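Skanside Household Supplies
Help Pages > Laundry Detergent: Your Questions
Last updated 2019-02-25

Hello, and welcome to the detergent page! It has grown a good deal longer than we meant it to, mostly on account of all the letters and emails that came in over December, when it seems the whole neighborhood was washing tablecloths. Have a look through, and if your question isn't in here, the address is at the bottom and we do love to hear from you.

Do you ship liquid detergent, or only powder?

We ship both, and we're happy to. Powder is the easier of the two to send, of course, but most of our customers like liquid and we'd feel silly telling them to change their habits for the sake of our packing table. Any bottle in the shop can go in a parcel. If you live close by, you're also welcome to order through the site and pick up at the counter, which saves you the postage and gives us a chance to say hello.

How should I lay bottles out before I pack them in a box?

Put everything you plan to send on the table first, boxes included, and try the bottles lying down next to each other before anything goes in. You'll see right away whether they sit better all facing the same way or with the caps at opposite ends (tall bottles with narrow shoulders usually like opposite ends, and short fat ones don't much care). Choose the carton after that. So many of us do it the other way around, picking a box we happen to like and then wrestling with it!
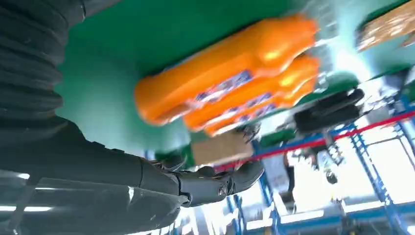
Photo: Chaiwat Hemmin

Bottles of different sizes can share a carton perfectly well. We put the bigger one in first and let the smaller one settle in alongside it, and then fill in whatever is left with crumpled paper. Small cartons are worth keeping on the table too, for caps, scoops, stain sticks and all the little bits that would otherwise rattle to the bottom and hide there.

Should bottles travel standing up or lying down?

Standing up, if the carton is deep enough. A closed bottle can spend a while on its side without any trouble, and we lay them down all the time when we're sorting an order, but for a journey we like the cap at the top. Mark the top of the box with an arrow as well. A nice big arrow on two sides does more good than a tiny one on every side.

What do I do about the cap?

Give it a firm turn by hand until it stops, and then leave it be. Please don't use pliers or a jar wrench, however tempting it is. We have had bottles come back to us with caps so tight that we had to cut them open, and once a cap has cracked there's really no saving it. A strip of tape across the cap and down both shoulders is plenty, and it peels off cleanly if you fold over one end to make a little tab. Then the whole bottle goes into a plastic bag, knotted at the neck. If you have a roll of our Lutora bags, the medium size is the one you want.

Which cartons do you recommend?

We use plain brown cardboard and we reuse it until it gives up. A used carton is fine as long as the corners are still stiff and the bottom flaps lie flat. Press down in the middle of the base with your palm, and if it feels spongy, that carton has retired and can go and be a bed for the cat. For anyone who prefers to buy new, the Skekholm double-walled carton is the one on our own shelves, and it takes two large bottles side by side with room for paper all around.

My bottle has a label in Chinese. Did you send me the right thing?

Quite possibly yes! Some of the detergent people bring to us or ask us about is packaged for shops overseas, and the front of the bottle can look unfamiliar even when the name is one you've known all your life. The orange Tide PRO bottle is a good one to learn from. Next to the word "Tide" are the characters 汰渍, and the red band near the shoulder says 可用1整月, which in English comes to something like "can be used for one whole month."
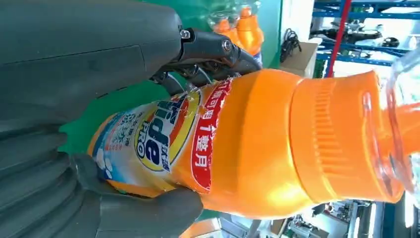 2 min read

Whether a bottle will really see you through a month depends so very much on your house. One person with a small machine and a uniform to wash is in quite a different position from a family with a baby and a dog. We'd gently suggest writing the date on a bit of masking tape the day you open a new bottle and sticking it on the back. By the second or third bottle you'll know your own number, and it will be a much better guide than anything we could tell you.

If you can't read the measuring directions on a bottle, please don't guess. Look up the maker's own directions for that product, or send us a clear picture of the back label and we'll do our best to find somebody who can read it to you. Chaiwat is very patient with this sort of thing and rather enjoys it.

The label on my bottle is wrinkled or a bit torn. Can I return it?

You can, of course, and we'll be nice about it, but may we ask you to check a couple of things first? A scuffed or lifted label is one of the most ordinary things that can happen to a bottle on its way through the world. They get picked up by the middle, and the middle is where the label lives. If the cap is sound and the bottle isn't dented or sticky, the soap inside ought to be just what you paid for.

Do smooth the loose bit down and put clear tape over it if it covers the directions or the safety wording. You want those readable for as long as the bottle is in the house. If so much of the label has gone that you can't tell what you have, that's another matter, and we'll swap it.

Returns are open for 30 days from the day your parcel reaches you. We need the bottle unopened, and we need your order number, and that's all.

My parcel leaked! What now?

Oh, we're sorry. First of all, put the whole thing in a sink or a washing-up bowl before you start taking it apart. Soap travels along a floor faster than you'd believe. Then take a picture of the carton with the flaps open and another of the bottle itself, and send both along with your order number.

For cleaning up, soak up as much as you can with dry rags or old newspaper before you bring any water near it. We know it feels natural to reach for a wet cloth, but you'll be rinsing suds until supper. The rags can go straight into your next wash, and you can leave out the detergent for that load. Keep children and pets out of the room until you're done, and open a window if the scent is strong.

Where should I keep detergent at home?

Somewhere cool, dry and out of the sun, and up high or behind a latch if there are little ones about. Bright bottles are terribly attractive to small children, so please take this one to heart even if your shelf already looks neat and safe to you. We like a deep shelf at grown-up shoulder height, with the bottles standing on a tray. The tray catches drips, and you can slide the whole lot forward when you want the one at the back.

Please don't pour detergent into a different bottle that once held something else, particularly a drinks bottle. We do understand about pretty glass jars, and we've seen the lovely laundry rooms in magazines, but the original bottle has the directions and the warnings on it and it ought to stay with the soap.

I have two bottles of the same color and I keep opening both. Any advice?

You are in very good company. When the bottles are laid down on a shelf, or pushed in one behind the other, all you get is a stretch of plastic and a strip of label, and one looks much like the next.

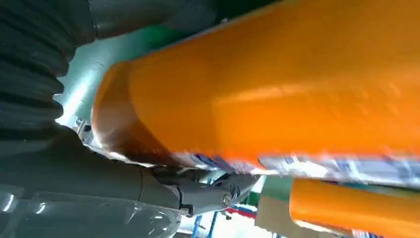 Orange beside orange, with a strip of blue and white label.

A rubber band around the neck of the open one works beautifully. So does keeping the open bottle on the left and the spare on the right, provided everyone in the house has been told (and told again). A customer wrote to say she turns the spare so that its label faces the wall, and we've been doing that here ever since we read her letter.

How many bottles may I order at once?

As many as you'll use, but we pack no more than two large bottles to a carton, so a bigger order will come to you in several parcels and they may not all arrive together. Please don't worry if only one turns up at first. The others are almost certainly close behind, and the tracking page will show each carton on its own line.

Can you send a mix of detergent and other things?

Yes, with one small exception. We don't pack food or tea in the same carton as anything scented, even when both are sealed. The smell gets in somehow, and lavender crackers are not for everybody. Cloths, pegs, brushes and mesh bags are all welcome in with the soap.

Do you take empty bottles back?

We do, at the counter only. Rinse them out, let them drain upside down overnight and bring them in with the caps on. Last year you brought us over 184 of them, which filled the back hallway and made us very happy. We can't take empties by mail, as the postage would come to more than the bottle ever cost.

How do I reach you?

Write to Skanside Household Supplies, 132 Marinho Street, or use the contact form linked at the top of any page. Do include your order number if you have one, and tell us the best time to ring if you'd rather talk it over. Chaiwat Hemmin looks after the detergent shelves and the packing table, and letters about leaks go to him first.

Related help pages: Cartons and Packing Paper / Stain Removers / Returns and Swaps / Counter Pickup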